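首页 > 娱乐 > 音乐现场

街头唱到决赛夜，Jin-sol Ki 一首老歌让评委全站起来了
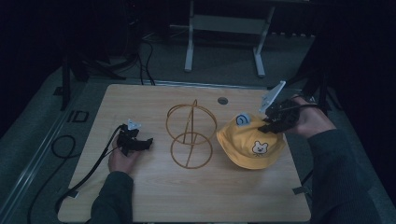

Stitska 歌唱赛决赛昨晚收官，冠军 Jin-sol Ki。赛前没几个人看好她。报名表上职业一栏写的是“面包店早班”，凌晨起来揉面，下午去 Dekthorpe 车站外面唱歌，唱了两年多。收钱用的是帽子，帽口朝上搁在地上，她说那阵子最怕刮风。现在粉丝认帽子比认人还快，昨晚场外排队的人里，黄色渔夫帽一顶接一顶，就是图上这种芥末黄、软软宽帽檐的款式，远看一片黄。有个小姑娘戴的明显是妈妈的，帽檐一直盖到鼻子。

说回比赛。决赛一共12人登台，Jin-sol Ki 抽到倒数第二个，时间已经过了晚上十点，台下不少人开始看手机了。伴奏只有一把吉他。她唱的是一首渔港老歌，外婆教的，没有录音版本，歌词有两句连她自己也说不清什么意思。第一段唱得很轻，轻到后排有人喊听不见，音响师赶紧推了一把。到副歌，场子彻底静了。四位评委先后站起来，最后一位站起来的是 Seo-ah Won，她整季都没给谁站过，网友送外号“钉在椅子上的人”。

Seo-ah Won 点评很短：“气息有毛病，第二段抢拍了。我不想管这些。”说完坐下，喝水。

最后票数拉得很紧，Jin-sol Ki 只比第二名多169票。亚军是唱摇滚的四人组 Wi，主唱下台后先过去抱了她，话筒没关，全场都听见他说了一句“你外婆得请我们吃饭”。观众笑成一片。

奖金之外，冠军还拿到 Sosatside 音乐厅的一场专场演出，时间定在十月。音乐厅不大，300个座位，门票还没开卖，票价主办方没有透露，只说会留一部分给本地学生。记者在后台问她专场唱什么，她想了半天，说先把那首老歌的歌词弄明白再说，外婆今年耳朵不太好，电话里问不清楚，得回去一趟。面包店那边呢？“明天还有早班，没请假。”

网上也有不同声音。有人觉得她技术不如 Wi 稳，拿冠军靠的是故事；也有人说现场和电视听完全两回事，电视里压过的声音把好东西都压没了。小编两个版本都听了，确实现场那版好，尤其是副歌最后那个拖长的尾音，电视里几乎听不到。

决赛完整视频已经放出来了，她那段在后半截，要有点耐心往后拉。听到吉他扫第一下的时候建议带耳机，手机外放真的可惜。看过的朋友评论区聊聊，那两句歌词要是有谁听的懂，也请留个言，我们转给她。

分类：音乐现场 / 选秀 / 暖心故事

联系我们 | 投稿 | 版权所有，未经许可请勿转载 | 返回顶部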